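**Ticket 323: Kunstblumen sortieren und binden, Greifer**
Status: offen
Projekt: Bolard, Standort Drirkcombe
Angelegt: 6. Juni 2024

Wunsch vom Vertrieb: Die Zelle soll gemischte Stiele vom Tisch aufnehmen und zu Sträußen zusammenlegen. Im Angebot von Rorkwood steht dazu »ladentauglich ab Dezember«. Ich habe da meine Zweifel und halte hier fest, was mir auffällt.

**Eintrag 1, Handgelenkkamera**

Das Bild ist bei Bewegung kaum zu gebrauchen. Blattkanten kommen doppelt, die weiße Tischplatte überstrahlt. Eine Blüte erkennt man so noch, aber gegriffen werden soll am Stiel.

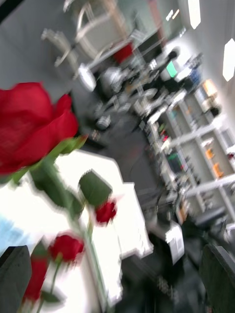 *Anhang 1: Handgelenkkamera, große Rose links, kleine Knospe weiter rechts am Stiel*

Bitte Belichtung runter und Aufnahme nur im Stillstand. Falls das Taktzeit kostet, dann bitte in die Rechnung von Nair eintragen, dort fehlt der Posten komplett.

**Eintrag 2, Griff am Stiel**

Rückfrage aus der Entwicklung war, ob denn überhaupt etwas gehalten wird. Ja, eine Rose, am grünen Stiel geklemmt, dicht neben dem Kabelbinder. Eine Rose in der Luft ist noch kein Strauß. Die Hortensien liegen mit den Blättern übereinander, zwei Stiele kreuzen sich, und genau so sieht es auf jedem Packtisch aus.

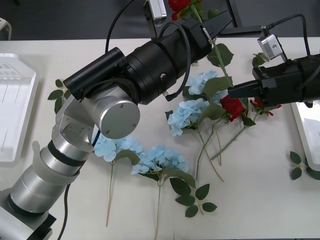 *Anhang 2: linker Arm mit Rose, rechter Greifer über dem Tisch*

**Offen**

- Was passiert bei gekreuzten Stielen? Steht nirgends.
- Zählt ein Griff am Laub als Treffer? Für mich nein.
- Dauertest mit 1000 Griffen, Mischung wie oben, ohne Nachlegen von Hand.
- Kabelschlaufe am linken Arm kürzer führen, die hängt mir zu tief über den Blumen.

Priorität bleibt auf 4. Vor dem Dauertest gebe ich keine Zusage an den Kunden raus. Gebunden wird bis dahin von Hand.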